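New tables are in at the Heltovach workshop

October 17, 2018

If you've been down to the Heltovach workshop in Andura lately, you'll know the old benches had had it. I caught my sleeve on one in June and still haven't forgiven it! So I was pretty happy to walk in this week and find white tables all along the wall, with smooth tops and plenty of room to spread out.

Marama Stubbs, who got the whole thing moving, told me the furniture bill came to $3,368, with $2,000 of that from the spring raffle. The rest came out of membership fees (all 174 of us chipped in, so pat yourself on the back).

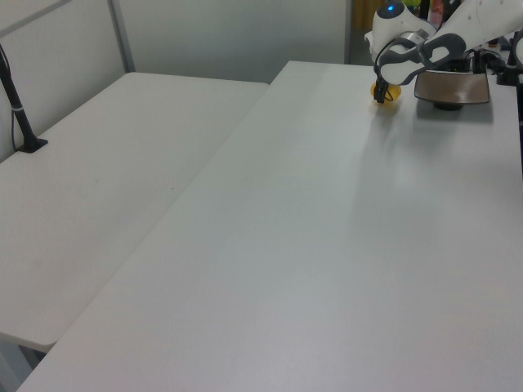

Two of the new tables side by side, with a small yellow object and a shallow brown tray on one of them.

I like how plain they are. It's so much easier to find a small part on a pale top than on the old scratched brown ones, and I lose small parts constantly. Alby Henare would have liked them a little higher, but he's very tall and says that about every table he meets.

There's still some shelving to sort out, and Digby Faulkner is after a couple of spare stools if you have any in the garage. Drop them at the side door any evening before eight. The old benches are free to whoever can haul them away, and Digby has the key to the storage room.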